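Bin Picking by Subscription: A Conversation With Orathai Nilsuwan of Demlow

The Jistier service has been on offer since April, and most of the questions we receive about it concern what is included in the fee. 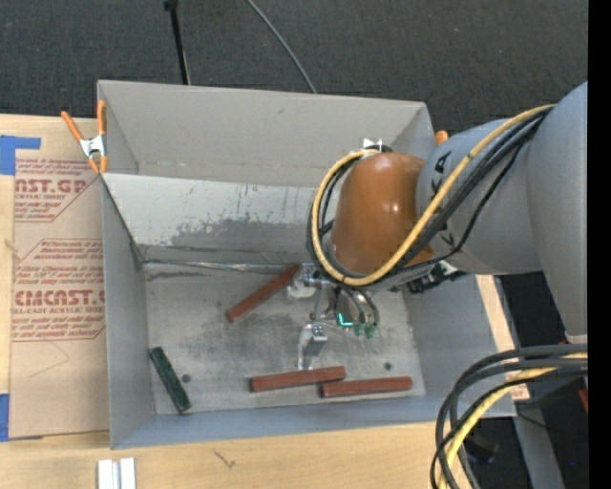
Orathai Nilsuwan runs applications engineering at Demlow, the integrator in Ondonthorpe that sells Jistier. She prefers to begin with what the customer does not get. "There is no arm in the price," she said. "There is no gripper in the price. You bring those, or we quote them separately. Jistier is the grasp planning software, the setup visit, and the retraining when your parts change. People read 'bin picking service' and expect a pallet with a robot on it."

The software runs on an industrial PC beside the controller. It takes an image of the bin, proposes grasps, ranks them, and sends the top candidate to the arm. If the planner rejects the path, the next candidate is tried. A cell can be configured to stop after a set number of rejections or to keep going with a new image. Nilsuwan recommends stopping during the first week.

"If it keeps going you lose the information," she said. "You come in the next morning and the log says it retried all night. We would like to see the part it could not pick, in the position it could not pick it from."

Setup begins with sample parts sent to Ondonthorpe. Demlow asks for 100 pieces, including scrap and out-of-tolerance parts, and keeps them for the life of the contract. Before any customer part goes in, each new arm and gripper combination is run on plain rectangular blocks. The block test is unglamorous, and several customers have asked to skip it.

"We do not skip it," Nilsuwan said. "A block is a bad part in useful ways. It has a long axis and a short axis, so if your wrist rotation is off you see it immediately. It lies flat, so the finger has to get low. And it ends up beside a wall, or end to end with another block, and then you find out how much room your fingers really need."

The most common failure in the block test is finger clearance. A finger that works well in the middle of a bin may have nowhere to go when the part rests against the side. Jistier handles this with a wall margin, set per bin, inside which only certain approach angles are allowed. The default is conservative. Nilsuwan said most sites reduce it after a month and some put it back.

Cable routing is the second most common. Demlow's checklist requires the arm to be driven through the full wrist range over the bin with the dress pack fitted, at reduced speed, with a person watching the cables. "The planner knows the shape of the arm," she said. "It does not know the shape of a loose loop unless you tell it. We model the loop as a fat cylinder. It costs some reach. I have had arguments about that reach."

Asked about bins, she was less particular than expected. Jistier does not require a bin of any given make, and a worn floor is acceptable. Scratches, smudges and scuffs were a problem in the first release, which tended to propose grasps on dark marks when few parts remained. The current release was trained with used bins. "A clean bin stays clean for a day," she said. "If the system needs a clean bin, you have sold the customer a cleaning job."

Movement of the bin is a different matter. The service terms state that the bin must be located or clamped, and a support call that traces back to a shifted bin is billable. Nilsuwan does not regard this as harsh. The calibration routine takes 6 minutes and the operator can run it from the pendant, so a bin that has been knocked can be put back into service without calling anyone.

The reference site for the service is Lu, a maker of drawer hardware that began with a single cell. Over its acceptance run the cell logged 2,055 pick attempts. Demlow publishes the run but has declined to quote a success rate from it in advertising.

"The rate depends on what you call an attempt," Nilsuwan said. "If the gripper closes on the part, lifts it, and drops it back in the bin, and then gets it the second time, is that one or two? We count two. I know of quotes where it is one. So we give people the log and they can count however they like."

She was more willing to discuss the tail of the bin. Of the attempts in that run that failed, 87 came when the bin was nearly empty. Parts at the end tend to be in corners, and there are fewer of them to choose from. Lu dealt with it by topping up the bin earlier — a change on the customer's side that cost nothing and that Demlow now suggests during the setup visit.

Retraining is included once per quarter. A customer uploads images of the new part, ships samples, and receives an updated model, which is loaded alongside the old one. Either can be selected from the pendant. Additional retraining is charged per part family. Transparent parts, flexible parts, and anything that tangles are quoted only after a trial. "Springs, we say no," she said. "We have said yes to springs before."

Support is by phone and remote session on working days, with the line closing at noon on Thursday for internal testing. The minimum term is one year. At the end of it the software keeps running with the last model loaded, and the customer loses retraining and support. Nilsuwan said this was her condition for putting her name on the product sheet, as she had previously worked with a vision package that stopped when the license did, in the middle of a shift.

Demlow is preparing a version that plans for two grippers on one wrist. She would not give a date for it.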